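The siren on the roof of the old dairy in Drarnance goes off at noon on the first of every month, and Marjatta Rissanen still puts her coffee down when it does. She has lived two streets from the border road for most of her life, long enough to remember when the only thing that came over it without papers was the neighbors' cows. These days she keeps a bag by the door with her pills, a flashlight and a paper map, and she'll tell you (cheerfully, and more than once) that the map is the important part.

Her town doesn't expect a war, exactly. It has just stopped being sure. The shelter under the Mustonen school was used for storing skis until 2020, and now it has bunks, water tanks and a door so heavy it takes two teenagers to swing it shut. There are three more like it being dug along the Etel river, and the people of Staselus, nine miles downstream, would very much like to know when theirs will be ready. August, they've been told, though they were told that last year too!

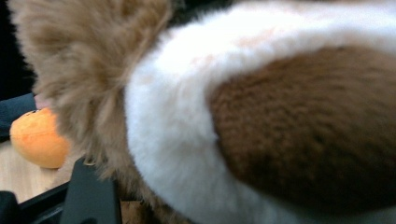
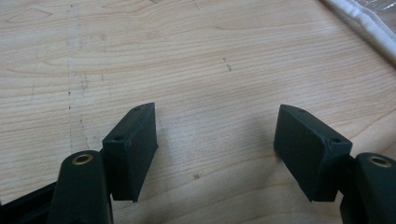
Eino Eskola, who drove the school bus for over three decades and now checks the shelter's air filters, thinks the waiting is harder on people than the drills are. "You get used to the stairs," he told me, pouring us both another cup. "What I can't get used to is looking up every time a plane goes by." Then he asked whether I'd like to see the filters, and of course I said yes, and we were down there until supper.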